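Handout 6: Hand-held grippers, notes to the April demonstration

Course: Introduction to Robotic Manipulation
Notes compiled by Latrice Zamora. Read before the lab write-up.

## 1. Purpose of the visit

The section visited the Urketa demonstration apartment to watch household handling tasks performed with hand-held grippers. The operator, Paloma Zamora, worked at a table in the living area and took questions between runs. The afternoon was divided into a packing task, a sorting task and a short discussion of failure cases. These notes cover the packing task only. Sorting is in Handout 7.

## 2. Terms used

**Hand-held gripper.** A two-finger end effector carried by a person in place of a robot arm. Finger opening and tool pose are recorded while the person does the task.

**Bimanual task.** A task where both hands carry a tool. The second tool may hold, steady or wait.

**Compliant package.** Any item whose outer shape changes under grip force. Snack bags are the usual case: film over trapped air, with contents that shift.

## 3. The packing task

Packaged snacks are moved between an open cardboard box and the table. Each pick has four phases: approach, close, lift, release. The operator was asked to keep the phases distinct, with a short pause after closing.

Item types differ in ways that matter for the grasp. A large bag bulges in the middle and is thin at the seals. A candy packet is small and can slip below the contact area. When several packages are taken at once, the outer ones carry the finger load and the inner ones are held by friction alone.
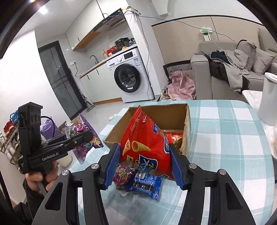

*Fig. 1. Multi-item grasp: red snack bag and two smaller packets between the blue fingers, box behind, second gripper at left.*

Points to note from the figure:

- The bag is pinched from both sides. With film packages, side contact spreads the load over more of the surface than a pinch on the top seal.
- The fingers are ridged. Ridges help on slick film but can leave marks at high force.
- Three packages share one grasp. For labeling purposes this is a single pick with three objects — do not enter it as three picks.
- More packages remain in the box, partly hidden by the front flap. Occlusion of this kind is a standard problem for any method that selects the next item from a camera view.

## 4. Data from the session

The session log lists 221 attempted picks, of which 176 were accepted after review. The remaining attempts were rejected for early release, for a missing pause after closing, or for tracking loss. Total recorded time was 2270 seconds, including pauses.

Acceptance does not mean the grasp was a good one. A pick is accepted if all four phases can be identified and the pose track is continuous. Grasp quality is scored separately, on the Esposito sheet handed out in class.

## 5. Questions raised by the group

*Why use a household setting?* Zamora's answer was that a bare bench gives clean tracks and poor transfer. Furniture, patterned cloth and ordinary lighting are left in place during recording.

*Does grip force get recorded?* Not in this session. Finger opening was logged, and force has to be inferred from it. On a compliant package the estimate is weak.

## 6. For the write-up

1. Compute the acceptance rate and state which rejection cause you would address first.
2. Sketch the contact regions for the grasp in Fig. 1. Mark which packages touch a finger and which you cannot determine.
3. Propose a rule for when a multi-item grasp should be split into separate picks. Keep it under 9 lines.

Submit as one PDF. Sketches may be done by hand if the labels are legible.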